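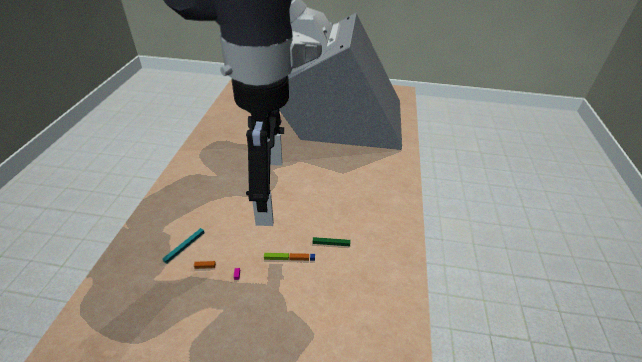 Sorting pieces on the tan table in the Clistska simulation, gripper open over the row.

Dec 29, 2019

She has 22 minutes before the next batch goes, she says, and she is eating while we talk. So, quick one. The cell in question lives on a server at Seson. Arm, two-finger gripper, long table, colored blocks. All of it rendered. She has looked after it since October and will tell you it needs as much looking after as the one with bolts in it.

"People hear simulated and think it can't break. Oh, it breaks. It breaks politely. You get a clean log and a gripper that closes on air."

Her side of the job is setup and upkeep. Someone else writes the policies that drive the arm. She makes sure that when a run fails, it was the policy's fault and not the cell's. The project is called Tundero, the software under it is Clistska, and both names come up every second sentence.

What does a morning look like?

"Load the cell. Home the arm. Open and close the fingers with nothing there, watch both pads. Then I look through every camera before I look at a single number. Numbers later."

The camera on the wrist gets most of her time. Wide lens, round picture, black corners.
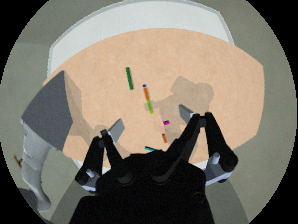 Wrist view, fingers apart, pieces spread across the middle of the table.

"That view is the one the policy cares about most, so it's the one I fuss over. If the mount is off by a hair, the pads sit wrong in the picture. And then everything downstream is wrong, but only slightly, and slightly is the worst. I'd take badly wrong any day."

Her check is low tech. She keeps a saved still of the open gripper from a day when everything was right and flips between that and the current one. Pads first. Then the joints on either side. If anything hops when she flips, she goes into the mount file. Most days nothing hops.

In November it did. Somebody had updated the gripper model and the new one came with its own origin, a little further down the wrist. Nothing crashed. Runs kept going the whole night, 136 of them, and she threw out the lot.

"I was not nice about it in the channel. I apologized after. There's now a line in the startup script that compares the two files and just stops if they dont match. Should of been there from the start."

Next, contact. This is the part she calls the repair work, and she gets faster talking about it. Small pieces are hard. A long stick forgives you, the fingers can come in a bit crooked and it still gets held. A short one, no. 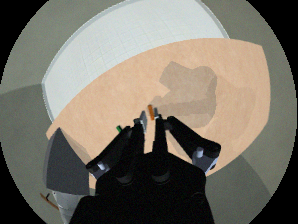

"Friction on the pads, stiffness on the fingers, time step. Those three fight each other. You raise the stiffness so the fingers don't sink into the piece, now the piece shoots out like a wet seed. You cut the time step to calm it down, now the run takes all day. I changed the friction 23 times in one week. I have the notes. They're embarrassing."

What she landed on: soft start on the close command, stiffness up only after both pads report touch. Borrowed the idea from a Yadav write-up on a different gripper, changed most of it. It's held since. Almost.

Almost?

"Four bad closes last week. All on short pieces, all with one pad getting there way before the other. I think that's approach, not contact. I think. Ask me in a month."

Shadows are a sore point as well. The light in the cell is strong and the arm throws big dark patches over the tabletop. Some on the team wanted it softened. She left it alone, because the real lab has hard light too and she'd rather the trouble show up now.

"A dark green piece in a brown shadow, good luck. But that's the job. I do check the light hasn't moved. Someone nudged it once to get a nicer picture for a slide and forgot to put it back."
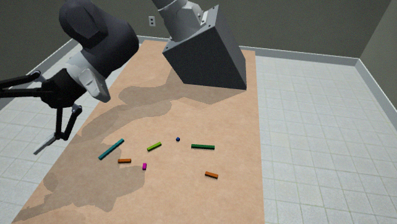

Her startup list, as dictated

Load the cell from the saved file, never from last night's session.
Home the arm. Wait for it to settle, dont rush this.
Fingers open, closed, open. Both pads.
Flip the wrist view against the saved still.
Then the outside views. Light where it was?
One slow close on a short piece. Any short piece.
Write down the friction value even if you didn't touch it.
Now start the batch.

Would she add anything? A second saved still, with the fingers closed. She's been meaning to make one for weeks. Her timer goes off, she puts the fork down, and the call ends before I get to ask about the real arm.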